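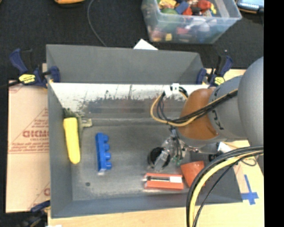
Puspita Sutanto wrote in to say that she'd followed my old instructions to the letter, got as far as the second bolt on the roof bars, and then found the left foot sitting a good bit further forward than the right one. Fair enough. The old section skipped the measuring and went straight to the tightening, so I've rewritten it from scratch. If you printed the earlier one, bin it and use this.

Section 3: Fitting the bars and the Lolside roof box

This covers the Hollenstein bars on a five-door Memum estate with the flush rails. If yours has the raised rails (you can get your fingers underneath them) skip to section 4, as the feet are different and none of the measurements below will be any use to you.

Before you start

Park on the flat with the handbrake on. I do mine on the road outside the house and it's a bit of a slope, and I can tell you the box slides about like a tray of tea when you're trying to line it up. Give the roof a wash as well, especially along the rails. I leave it to dry over lunch.

You'll want the torque key that came with the bars, a tape measure, some masking tape and a second person for steps 7 and 8. I've done it on my own and I've got the dent to show for it.

Fitting the bars

1. Open all the doors. You need to see the door seals and the little covers in the rails.

2. Slide the covers back. They're stiff the first time. Push with your thumb and don't go at them with a screwdriver.

3. Put masking tape on the rail where the front bar will go, on both sides of the car, measuring from the top of the windscreen. Then do the same for the back bar. Measure left and right separately (this is the bit Puspita tripped over, and it was my fault). The gap between the bars depends on your box, so check the sticker inside the lid.

4. Lower the front bar on to its marks. The arrow on the underside points forwards. Both bars look the same from a yard away but they aren't, the front one is slightly longer.

5. Hook the clamps under the rail and do up each bolt until it just bites. Go side to side, a few turns each. If you do one side right up first, the whole bar creeps over and you'll be back to step 3.

6. Now tighten with the torque key until it clicks, stop there, and repeat for the back bar. Shut the doors gently and check nothing is pinching the seals.

Note: the click on the Hollenstein key is quiet. Turn the radio off!

Caution: the limit for bars, box and luggage together on this car is 80 kg. Check the plate in your own door frame as well, as the older ones may be lower. The box counts towards it, and so do the bars, which people forget.

Fitting the box

7. Take everything out of the box. With one person at each end, lift it on from the side of the car. Coming at it from the back means leaning over the tailgate and you will scratch something.

8. Slide it forwards or backwards until the tailgate opens fully without touching it. Open the tailgate slowly, with a hand on it, the first time.

9. Drop the 2 U-bolts for the front bar through the slots, then the 2 for the back. Fit the plates and wing nuts from inside and do them up by hand. Pliers will crack the plate, and a new set from Anevach was 349 pence short of a tenner when I last bought one, so not ruinous, but you do wait ages for the post.

10. Lock the lid, then pull up on each corner. The key won't come out unless all the catches are home. If it's stuck, open the lid, press down in the middle and try again.

After fitting

Drive for a couple of miles, stop somewhere safe and check every bolt again. Mine nearly always take another quarter turn. On a long run I check them each time I stop for petrol.

Write the new height of the car on a bit of tape and stick it on the dash. Measure it with the box on, from the ground to the highest point of the lid. I had a very close thing with a car park barrier one September and I've been religious about it ever since.

If it whistles

A bit of wind noise is normal with a box on. A proper whistle usually means one of the rubber strips along the top of a bar has lifted, so press it back in from the middle outwards. Gebremedhin Derese also suggests looking at the end caps, which I'd never thought of, and sure enough one of mine was hanging half off.

Taking it all off

Go through the steps backwards, box first, then bars. Slide the rail covers shut again or they fill up with leaves. Put the wing nuts and plates in a bag and tape it inside the box. Store the box on its side, lid locked, somewhere out of the sun.

Last changed 2018-03-24. Step 3 rewritten, step 9 price updated.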